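Notebook, kitchen workshop, Cestville
Thursday, February. Started 9:20
Subject: the big drawer under the wooden counter
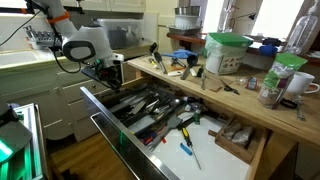
Continuing from the last entry. We agreed with Philomena that the drawer must be sorted before we receive the Kpodo order, and that I will write down what I do so that other people can follow it or complain about it. Kwesi Atinga wanted to begin with the shelves, but the shelves can wait. Everybody opens the drawer, and everybody loses time in it.

Condition before sorting. The knives are in one heap with the spatulas and the other metal utensils, toward the back. The handles are gray, black and silver and they point in different directions, so a person who wants a spatula must put the hand near the blades. I consider this the main problem and all the rest is secondary. The gray spatula with the flat head is the only one I can reach without moving something. Tools with red handles are under the same pile. The screwdriver, yellow and black, lies across the drawer, and the blue lighter is next to it. The small bottle with the green cap is standing between utensils, and I don't like it standing there, it will fall when somebody closes the drawer strongly.

The wooden tray with the brown paper packets is the only part in order. I leave it on the right side where it is.

9:45. Discussion with Kwesi about dividers. He says we should buy the adjustable ones from Saveo, the same as in the other room. I measured the inside of the drawer with the folding ruler and then lost the paper with the numbers, so I measured again. Depth is good, width is a little short for the long model. We could cut it. Kwesi says cutting is not a problem, but last time he cut something for this kitchen the edge was rough and Philomena had to sand it. To be decided.

Price for the full set is 2,697 and for the simple set 707. The budget line for small equipment is 3,000 until the summer, so the full set would eat almost everything. I prefer the simple set and one separate knife block. Kirkance has a block with a closed bottom, I asked them for the price by email and there is no answer yet.

10:10. Order of work. I write it as I think it should be done, and correct later if it goes wrong.

First the knives come out, one by one, by the handle, and go flat on a towel with the blades in the same direction. Do not lift the pile as one piece. I did this once in the old place and got a cut on the thumb which took two weeks to close.

Then spatulas and metal utensils, to the left half of the counter. Then the red-handled tools. Philomena says some of them belong to the kitchen and some to the repair box, and she will decide which, as I do not know them well enough.

The screwdriver goes to the repair box. I know it is used for the loose handle of the oven door, but then we should repair the handle and not keep a screwdriver with the spoons. The lighter goes up to the high shelf with the candles. The bottle with the green cap: read the label first, then decide. If it is food it goes to the shelf, if it is oil for the machines it goes out of the kitchen.

Last, wash the bottom. It has a white surface and it will show every crumb, which I find useful. Warm water and a little soap, then dry with a cloth, no spray. The strong spray made the other drawer sticky and we never found out why.

10:30. The counter. This is the second half of the job and I underestimated it when we made the plan. There is already a knife with a black handle on the wood, together with the silver serving spoon and the black ladle, and the blue cloth is in the back corner. These three utensils are part of the sorting also. I do not want a situation where the drawer is perfect and the counter becomes the new drawer.

The black scissors: we need a fixed place for them. My proposal is a hook on the side of the cabinet. Kwesi's proposal is a string. I am against the string.

The white bucket with the bright green lid is still partly in its plastic bag. Remove the bag and put the bucket below, on the floor of the pantry. Small colored packet near it -- ask Philomena if it should go in the wooden tray with the brown ones or if it is something different. I would prefer not to mix them.

10:55. Philomena Eshun came and read the entry over my shoulder. Her comments, which I write here so that I do not forget them:

The ladle and the serving spoon are too long for any divider that we can buy. They should hang. She is right, I did not think of it. So two hooks more, total to be confirmed when we see the side of the cabinet properly.

She does not agree with towel for the knives, she wants the cutting board. I have no strong opinion. Cutting board then.

She asks how we will know that the new arrangement is better. I proposed that we try it for one month with the simple set, and everybody who cannot find something writes the name of the thing on the paper at the side of the fridge. If the same name is there many times, the place is wrong. She thinks people will not write. We will see.

11:15. Labels. I printed labels on the small machine, there is a roll of 100 and we use very few of them. Text in capital letters: KNIVES, SPATULAS, SERVING, PACKETS. I wanted to put also OTHER, but Kwesi said that if there is a place called OTHER then everything will go in it by Friday. I removed it. The labels go on the inner edge and should not touch the steel front, because the glue leaves a mark on polished steel and it is difficult to clean. On the old refrigerator it is visible even now.

Open points
- Dividers: simple set, Kwesi orders if Philomena signs
- Knife block: wait for Kirkance
- Hooks for ladle, serving spoon, scissors. Screws or adhesive? The cabinet side is thin, I am afraid the screw comes out on the other side
- Oven door handle, repair this properly
- Red-handled tools, Philomena to separate
- Ask Kpodo on which day the order arrives and if the boxes are the tall ones

Note for myself: when the drawer is pulled fully out, the knee hits it if you stand at the right side of the counter. Work from the left, and tell this to the new people. I have a blue mark on the leg since Tuesday.

Next entry after the dividers come. If they come late I will begin anyway with the knives and use the two plastic boxes from the pantry -- they are ugly but the size is correct.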